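Zurno Parts Room
Gallery: Metal Bins and Trays, Sorting and Refitting

Last updated Sep 25, 2019

This page covers the metal bins in use in the parts room at Jirnley, with notes on how each group is set up, cleaned and loaded. Pictures are added as bins come back into service, so the page is incomplete. Groups without a picture have text only for now. Sizes and bin codes are in the room register and are not repeated here, except where a note depends on them.

General notes

All bins in the room are open at the top. Lids were dropped in January, when the shelving on the long wall was changed and the clearance between levels went down. Items that need to stay free of dust go in the closed cabinets by the door, which are not part of this gallery.

Bins are grouped by wall shape. Straight-walled bins stack side by side with no lost space, and are used for flat stock and boxed items. Slope-walled bins take more room for the same volume, but small parts slide toward the middle of the floor and are easier to reach. Mixed loads go in slope-walled bins only.

Labels go on the outside, on the short face, top left corner. Adhesive labels on inside walls come off during washing and end up in the drain filter.

Group A: Straight-walled, shallow

Used for sheet gaskets, shims and paper goods. Load limit is 60 pounds per bin. The limit is set by the shelf brackets; the bins themselves will take more. Two bins in this group have bent rims and are kept on the floor level.

Picture to follow.

Group B: Straight-walled, deep

Used for boxed hardware in the supplier's cartons. Cartons are placed with the printed end up. A carton that has been opened goes to the front of the bin and is used up before the next one is cut. The bins in this group came from the old Mandagi store and have a folded rim, where the others have a rolled one. The folded rim holds water after washing and has to be wiped along the inside of the fold with a dry cloth.

Picture to follow.

Group C: Slope-walled, mixed loads

Used for loose plastic pieces, returns and anything waiting to be sorted. These bins see the most handling and show the most wear. Scratches on the inner walls are accepted as they are. A raised burr is filed flat and the spot is checked by hand with a glove on. Dents in the floor are left alone unless the bin rocks when set down.

Bins in this group are filled to one layer where possible. Pieces lying on top of one another are hard to tell apart by shape, and sorting takes longer. Color is the first sort, shape the second. Size is left for the bench, where there is a gauge board.

Cleaning is done with warm water and a plain detergent, using a nylon brush. Steel wool was tried on one bin and left a bright patch that picked up dirt faster than the metal next to it. After washing, the bin stands on its short end for 2 hours before it goes back on the carpet or on a shelf.

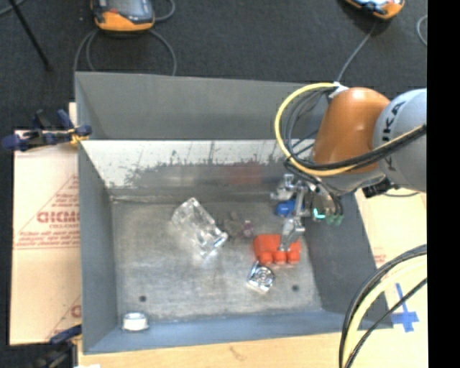

Group C. Grey metal bin with sloping sides, nearly down to the floor. One orange-red plastic piece and one glossy blue piece in view. Note the scuffing on the bin floor and the thin vertical scratches on the back wall.

Small round holes in a bin floor are kept clear. Parts with thin pins or tails should not be loaded loose in a bin of this type; bag them first. If a hole has a sharp lip, treat it as a burr and file it from the inside.

Group D: Hand trays

Used for moving small lots between a bin and the bench. Trays are not storage. A tray found loaded at the end of a shift is emptied back into the bin it came from, or into Group C if the source is not known. Trays marked Hona are the heavier pattern and are stored at the bottom of the stack.

Picture to follow.

Wear grades used in the register

Grade 1: surface marks only. Back in service after washing.
Grade 2: scratches that catch a fingernail, light dents. Back in service after filing.
Grade 3: split seam, bent floor or loose rim. Set aside with a red tag on the short face.

A bin is graded empty, under the bench lamp, after it has been washed. Grades given to a dirty bin are entered in pencil and checked again.

Changes to this page

Group C cleaning note revised, steel wool removed from the supply list.
Group D text added.
Load limit for Group A moved here from the shelving page.

Back to gallery index
Shelving and floor levels
Closed cabinets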